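Notice to the Occupant of Room 637

The Greenwood Residence regrets to inform the occupant that the lease will conclude in October. Personal effects are to be placed in cartons, and the contents declared to the Office of Departures.

The occupant read the notice twice and fetched a box. 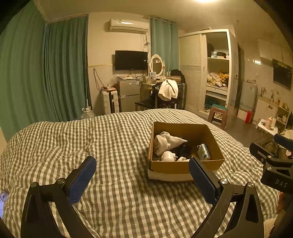 Carton the first, on the checked duvet.

Under "Contents" the occupant wrote: one white cloth, one can, one small white container, sundry dark items. The form allowed 200 characters for sentimental value. The occupant considered the teal curtains, which belonged to the Residence, and the colour they gave the ceiling on summer mornings — and entered "nil."

The Office replied by return. The declaration was incomplete. Would the occupant kindly revise the second field, taking as many pages as required?

The occupant sat on the bed beside the carton and asked for more paper.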